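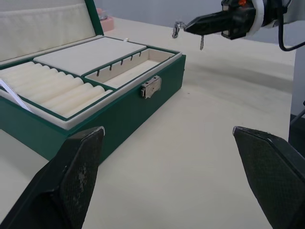
Print this page | E-mail this story

Aunt Geum-ok left me the green jewelry box and not one thing to put in it. Well, she left Na-rae the rings, all 17 of them, and I got what they used to live in. Fair enough! Na-rae has the hands for it.

I opened it in the kitchen one night in December, with the kettle on. Everything inside was cream and padded, and it smelled like her coat closet (mothballs, oranges). I ran my thumb down the ring rolls and then I poked at the little hooks where her necklaces used to hang. She wore the long amber one to every wedding in Jiltdale, even the ones she wasn't invited to.

So I called Na-rae.

"Where are you keeping them?" I asked.

"In a sock," she said.

"A sock?"

"A clean sock."

I could hear her chewing. We hadn't talked in 3 years, you know, over something so dumb I'd have to ask my mother for the details.

"Come over," I said. "Bring the sock."

She was at my door before the tea got cold, still in her slippers.

Print this page | E-mail this story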